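Wikico pantry set: bagged starch

Contents
This folder covers dry goods sold in soft plastic bags, starting with corn starch. It belongs to the Wikico pantry set, which has 2000 pictures in 6 folders. The table work was done at Irncombe, and the notes are kept by the Zukau group.

What is in the folder
Each item is one grocery bag on or over a white tabletop. Bags are green and white with some yellow, and carry a small red label. Large green Chinese characters give the product name. Blur is common in the print, so file text labels as "partial" unless every character can be read.
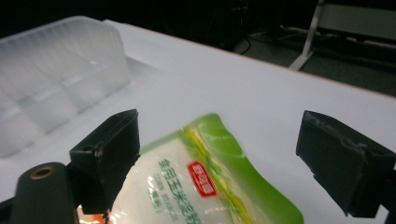 Labels
Three fields are filled in for every picture:
1. item - corn starch, rice flour, sugar and so on
2. pose - held, upright, flat
3. print - clear, partial, none

Use "upright" for a bag standing on the table, even if something is holding the top. The dessert and the yellow corn cobs low on the front are package art - do not label them as food. 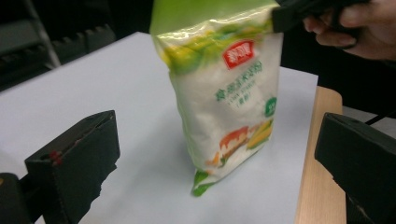 Known problems
Glare on the shiny plastic can hide small print. The older Kollár list has "corn flour" for some of these bags; change it to "corn starch" when you come across it. Version 2 of the label sheet already has the fix.

Updates
New bags are added on Sunday. Send label corrections with the folder name and the item field.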